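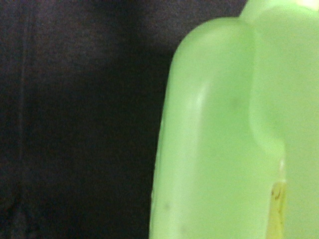 Felista thinks we should stop buying green altogether. Her point, made over the bench while I was still getting my gloves off, was that every green part we've had in the last year has faded or marked sooner than the same part in gray, and that the supplier knows it.

January, workshop notebook
Dexter Tagle
3 min read

I don't agree with her yet but I'm writing it down, as she'll bring it up again when the Pascual order gets discussed.

Job for the morning was surface care on the light green plastic. Smooth satin finish, a bit translucent, and it shows everything. Against a dark surface the small dark smudges are easy to pick out, which is why I've gone back to checking on black and not on the white bench top. On white I was missing them and then finding them again at packing.

Order of work, same as last time except where noted:

Wipe down with plain lukewarm water and a soft cloth. Dry. Look at it under the side lamp, low angle, so the reflection runs down the curve. Anything sitting on the surface breaks up the reflection or shows beside it as a gray-green blur. Anything in the plastic itself doesn't move when you rub it with a thumb.

Then dish soap, one drop in a bowl, cloth again, rinse.

Then the Stiltov cleaner, but only on the spots. Last time I did whole faces with it and the satin went patchy on two scrap pieces - shiny where I'd pressed harder. Felista had said to thin it and I hadn't. Thinned it today, 100 ml of water to a capful. Left it a minute, wiped, rinsed, dried.

Results on the scrap from bin 456: soap took off most of the marks. Thinned Stiltov took off all but one, and that one I'm fairly sure is a burn from molding. No change in the finish that I could see under the lamp. I'll look again tomorrow with fresh eyes before I put it in the instructions.

Tried the Fuvmont pads on one scrap piece as well. Don't. Fine scratches right away, all in the direction of the wipe, and they catch the light worse than the smudge did. The rest of the box has gone to the sink for cleaning trays.

Rims take longer than the faces. Dirt sits in the line where the rim meets the curve and the cloth rides over it. A cotton swab works, a wooden stick scratches. Keep the swab damp.

Back to the color question. I looked up what we had written down about fading. The only real entry is number 749, the strip that was taped in the south window, and whoever did it didn't note when it went up, so it's no use as a test. If Felista wants to make the case we need a proper one. I've cut strips of green and gray from Tultitz offcuts, half of each covered with foil, and put them in the window next to the drill press. Marked the start on the tape this time. Will check after 63 days, or whenever somebody needs the window.

She also says the green scuffs more in handling. I think it scuffs the same and you just see it more. Could be settled by rubbing both with the same dirty glove, and I may do that if the afternoon is slow.

To do:
- more swabs, we're down to the last bag
- write the dilution on the Stiltov bottle, on tape, not marker (marker came off last time)
- ask Pascual whether the color is fixed or whether they'd take gray
- move the black sheet to the checking bench for good and get another for packing

Stopped at 11:40. Cloths are soaking in the left sink, please leave them there.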